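Acta de la reunión de coordinación. Festival de Animación de Skatdale
Jueves, 16:30. Sala pequeña de Larwood

Preside: Ruoxi Meng
Asisten: programación, cabina, subtitulado, prensa
Excusa su ausencia: distribución

1. Acta anterior
Se aprueba con una corrección en el punto 4: donde dice «copia de proyección» debe decir «copia de visionado».

2. Sección oficial de largometrajes
Cerrado el plazo de inscripción, constan 101 títulos. Uno se retira a petición de su productora, por lo que pasan a visionado 100. La selección final será de 7 largometrajes. El comité de preselección entregará las fichas puntuadas antes de que termine octubre. Las fichas sin puntuación en el apartado de guion se devolverán a quien las firme.

3. Premio del público
Se mantiene la votación en línea con un voto por entrada validada. Se descarta la papeleta en sala. La votación de cada título se abre al terminar su último pase y se cierra a medianoche. En caso de empate decide la media de la primera sesión.

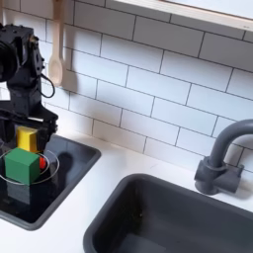
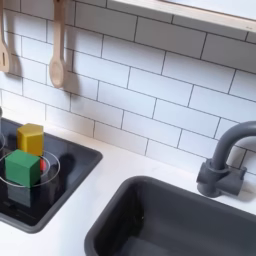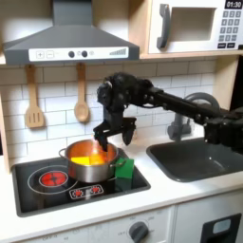 4. Copias y cabina
Cabina informa de que la copia de «Urken» presenta un desfase de audio en la bobina 2. Se solicitará un nuevo DCP a la distribuidora Rautiainen, con subtítulos en archivo aparte. Las claves KDM deberán cubrir el ensayo técnico y todos los pases programados. Si la copia corregida no llega antes del ensayo, el pase se traslada a la última franja del sábado.

5. Subtitulado
Las versiones originales se proyectarán con subtítulos en castellano. Subtitulado pide recibir las listas de diálogos en formato editable; no se aceptarán listas en PDF escaneado. Queda pendiente el cortometraje de apertura.

6. Gala de clausura
El aforo de Larwood deja casi 100 butacas para público general una vez descontadas las invitaciones. Prensa propone retirar el photocall del vestíbulo y situarlo en el pasillo lateral. Se aprueba con una abstención.

7. Ruegos y preguntas
Programación pregunta por los derechos de emisión de los tráileres en redes. Ruoxi Meng consultará los contratos e informará por correo.

Se levanta la sesión a las 18:10.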